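# Checking the Gripper and Wrist Camera Before a Practice Run

Guidance for members of the Jostodden student robotics club. Issued 11 February 2021 and valid until the March round of the Troncoso Challenge.
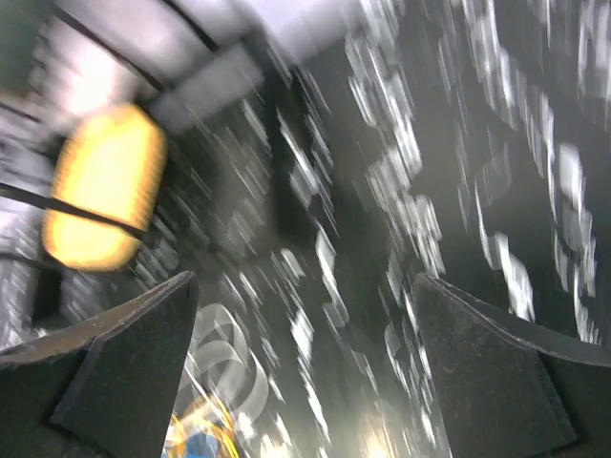 ## Before you start

Each team should have the following at its bench:

- the arm, with the two-finger gripper fitted
- the club laptop, charged and signed in to the team account
- the team logbook
- a soft brush and a dry cloth

Two members must be present whenever the arm is powered. One operates the controls and the other stays within reach of the stop button.

## Step 1: Inspect the fingers

With the power off, look at the inner face of each finger. Brush away any dust or grit, then wipe both faces with the dry cloth. Do not use water or cleaning spray. Check by hand that neither finger moves on its mounting. A loose finger must be reported to Lakshmi Nambiar, who holds the spare screws and the correct driver.

## Step 2: Open the jaw and check the view

Power on the arm, wait for the start-up routine to finish and open the jaw fully. In the wrist view, the two fingers should rise from the lower corners with their tips sharp and a clear gap between them. If one finger fills more of the view than the other, the camera bracket has shifted and must be reset before any further work.

While the arm is travelling, expect the background to smear into diagonal streaks. The fingers travel with the camera and should stay crisp throughout. Judge the focus by the fingers during a move, and judge the background only when the arm has stopped.

## Step 3: Run the sweep

1. Load the Zemberg practice file and select the slow speed setting.
2. Start recording and announce the move aloud.
3. Let the arm complete the whole sweep without touching the controls.
4. Pause for a count of five at the end position.
5. Stop recording and save the run under the team name.

A full sweep produces 722 frames at the slow setting. If the count is lower, repeat the run — a short recording cannot be used for the alignment exercise.

## Step 4: Sort the frames

Open the recording in Flatier and mark every frame in which the background is too blurred to use. Teams usually keep around 401. Keep the blurred frames in a separate folder, as they are needed for the second worksheet. Frames in which a finger itself is blurred should be entered in the logbook with the time of the run.

## Step 5: Shut down

Return the arm to its rest position, close the jaw and switch off at the bench. Both members sign the logbook. Recordings should be copied to the shared drive before the team leaves Room 261.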